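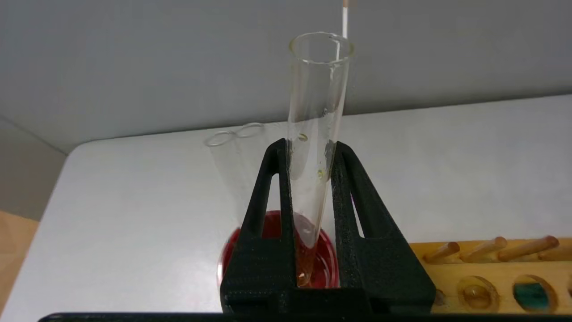
Hye-jin Ji fragt nach, ob man Honig vor der Bestimmung der Diastasezahl erwärmen dürfe, er sei im Januar im Glas fest geworden. Nein: Das Enzym ist wärmeempfindlich. Kandierten Honig kalt rühren, bis er homogen ist.

## Probe ansetzen

1. 10 g Honig in ein Becherglas einwiegen, Einwaage notieren.
2. In Acetatpuffer (pH 5,3) kalt lösen, vollständig in den Messkolben überführen.
3. Mit Wasser auf 200 ml auffüllen und mischen.
4. Lösung am selben Tag verwenden — über Nacht sinkt die Aktivität. 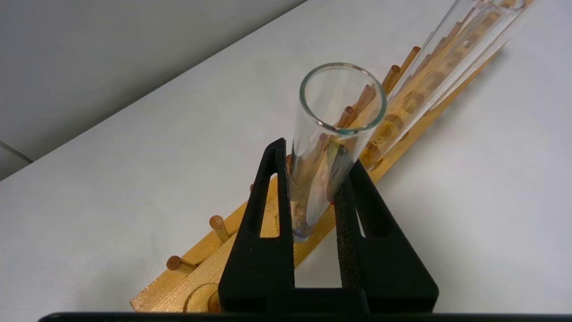
*Abb. 2: Reagenzglas, aufrecht gehalten*

## Messung

Probe und Stärkelösung getrennt auf 40 °C temperieren, dann mischen und die Zeit starten. In festen Abständen Aliquote entnehmen, mit verdünnter Iodlösung versetzen und die Extinktion bei 660 nm ablesen. Den Blindwert ohne Honig mitführen.

Die Stärke für jede neue Charge kalibrieren. Werte aus Chargen von Cleler und Tak nicht in einer Reihe mischen.

Stand: 2023-01-11, Jae-hoon Ma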